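Snack Bin Sorting: Progress Report to Stuvis
Plodwood site, Bradton
3rd May

1. Work in this period

The work covers mixed packaged snacks: taking single packets out of a shared bin, setting them out, and putting them back. The bin procedure was revised once. Packets are now placed one at a time, and large bags go in first so that small packets are not buried. A total of 222 placements were logged over 11 sessions. Of these, 88 involved soft or crumpled film, the group flagged as slow in the previous report.

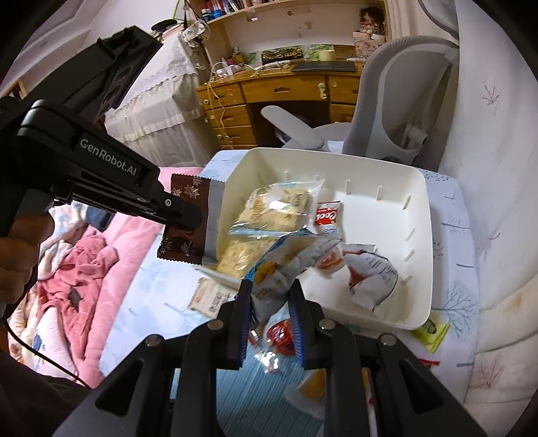

Large clear bags continue to take up the left side of the floor space. When a small packet slides between a bag and the wall, it is recorded as "hidden" and left there until the bag has been moved. Flat packets with serrated ends are easier to take up by the end than by the middle. The bin supplied by Awad has sloping walls, and these let packets drift toward the center when the bin is moved. No change of bin is proposed.

2. Layout on the table

The layout stage uses a table with a printed cloth and a striped runner. Items are mostly kept on the runner. Overlap is permitted, as it is common in ordinary use. 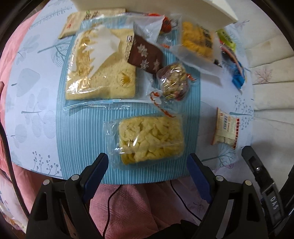

Glare from clear wrappers remains the main source of labeling errors. Bread in transparent film is the worst case, as the contents are visible but the edge of the package is hard to find. Reviewers have been told to mark the full extent of the film, including any empty part beyond the food. Small dark packets gave few errors, even when placed on top of other items.

3. Open items

Three issues carry over:
- Item names are not consistent between the bin log and the table log.
- Crushed packets have no agreed replacement rule.
- The spare runner has not been delivered to Plodwood.

The first will be closed by a single name list, now in draft. The second needs a decision from Stuvis, as it affects the supplies budget.

4. Next period

Sessions continue in June with the same bin and table. Spending is within the approved amount and no transfer between budget lines is requested.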